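Tema 4. Descanso y comida en torneos de balonmano (apuntes)

Torneo de 2 días = poca recuperación entre partidos. Cenar pronto, en la habitación si el comedor cierra.
Entre partido y partido: 600 ml de agua, a sorbos. Nada nuevo en el menú – lo de siempre.

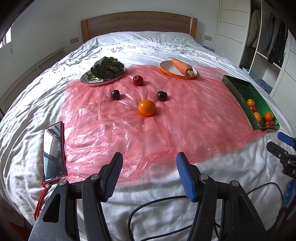

Fig. 1. Comida sobre la cama, con plástico rosa debajo.

Caso Gevia – Vesik (fase de enero). 200 min de autobús, llegada tarde, cena fría. Segunda parte muy floja, sobretodo en el repliegue. Repasar ficha p. 139.

Sueño: misma hora las dos noches. Móvil fuera. Siesta corta, nunca despues de las cinco. 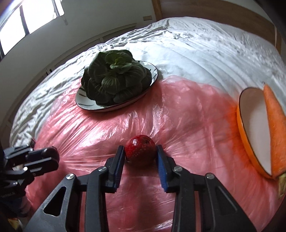 Fig. 2. Sábana blanca y plástico rosa translúcido.

Para la próxima clase: plan de comidas y horarios para el torneo de Gouveia, una cara. Entregar en papel.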